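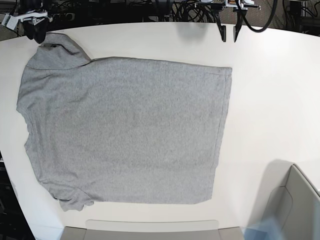

I drove out to the Presico open day in August mostly because the flyer said their laundry robot had folded 2,882 shirts and I wanted to see one of them get folded.

The room at Irkby was warmer than it needed to be. We stood behind a rope and a guy with a headset told us the system learned from watching people, which I have now heard at three of these things. Then it started on a gray T-shirt. Two arms, one shirt, and a long wait between moves. I timed the first full run on my phone at just under 6 minutes. My own time, at home, with the TV on, is maybe ten seconds, and I'm not good at it.

I asked what happens with a shirt that comes in balled up and inside out, the way every shirt leaves my dryer. The answer was that this was "on the roadmap." I asked what happens with a hoodie. Same roadmap.

To be fair, sleeves are hard. I watched it work at one for a while and got a bit more respect for the problem – soft stuff doesn't hold still the way a box does. The Matheson demo last year only moved boxes and people clapped anyway.

They want 1,000 of these in hotels within five years. Hotels mostly fold sheets and towels. I asked about sheets too, and got a brochure.

Trarkow has its open day next month and I'll probably go to that one as well. Parking at Irkby was free, at least.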